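Against the Encore Score

Every revival house in the county has now discovered the live score. You take a silent film that has been minding its own business for decades, seat three people with guitar pedals under the screen, and charge 20 dollars instead of eight. The Mostyn did it four times between spring and August. I went to all of them, so I'm part of the problem.

My complaint isn't with the players. Iestyn Pugh, who leads Brasis, can make a lap steel sound like weather, and I'd happily listen to him for an evening with the lights on. My complaint is volume. When a woman on screen opens a letter, she doesn't need a drum fill. She has a face. It was doing fine.
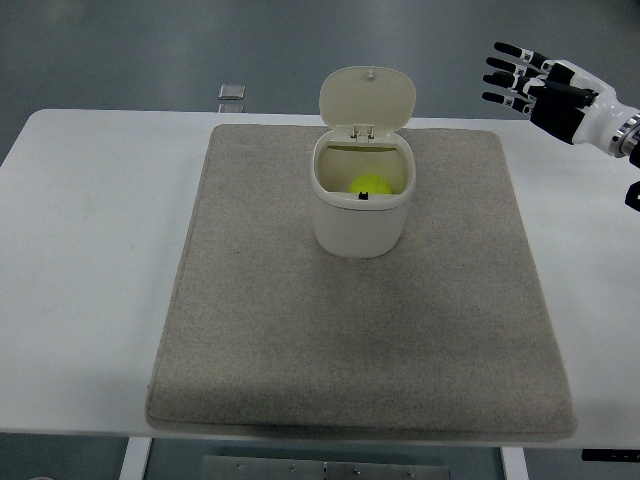

The worst of the four was Pesten, a slow plague picture in which very little happens, beautifully. The band seemed to take this as a personal insult. By the second reel the man beside me had his coat over his head — I assumed grief, but he was protecting his ears.

Defenders will say it fills seats, and it does. The Mostyn holds 645 and I saw maybe a dozen empty. A plain piano screening of Lemer drew so few of us that we nodded to each other on the way out, like people leaving a clinic.

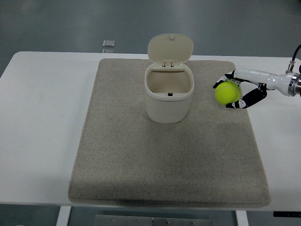

Small cream bin with its lid up, on a beige felt mat.

So keep the bands. Just let them rest now and then. Ten minutes with only the projector running would cost the theater nothing, and I'd pay the full 20 for it.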